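Filed under: Opinion | Data and Methods

The case for fewer, messier demonstrations

Teams that train manipulation policies from teleoperated examples still report progress in episode counts. Brarex does it, Wundus does it, and until June our group at Boltham did it too. I think the habit is costing us usable data, and that the count should come off the front page of every collection report.

An episode count treats each demonstration as one unit of information. It isn't one. When an operator repeats a two-arm task from the same start pose with the same pot in the same spot, the eleventh recording adds very little to the tenth. The learner sees a near-duplicate trajectory, fits it more tightly, and fails when the pot is moved a hand's width.

Bimanual work makes this worse. Two grippers closing on one small object must agree on timing, and an experienced operator settles on a single timing within a session. Yến Lục, who audits our recordings, compared 51 episodes of a plant handling task and found that the left arm made first contact in all but 4.

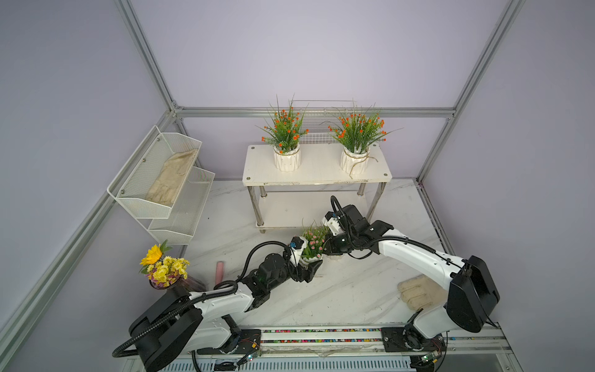
Should failed grasps be kept in the training set? Keep them if the operator recovers within the same episode, and label the point where recovery begins.

Recoveries are where most of the missing coverage sits. Bayu Entili has argued that they teach hesitation, and with unlabelled data he is correct. With a marked recovery segment, the approach that led to the miss can be masked from the loss and the correction retained. The labour is modest: roughly 10 seconds per episode in the Stanciu annotation tool.

I would also randomize the leading arm by instruction and change operators before fatigue sets in. Both measures lower the daily count. A manager reading only that number will see a program in decline, so report coverage of start poses and contact order in its place, and put the episode total in an appendix.

Related items
Contact order as a dataset metric
Calibrating paired grippers after a tool change
What we log when an operator aborts
Letters: in defence of the episode count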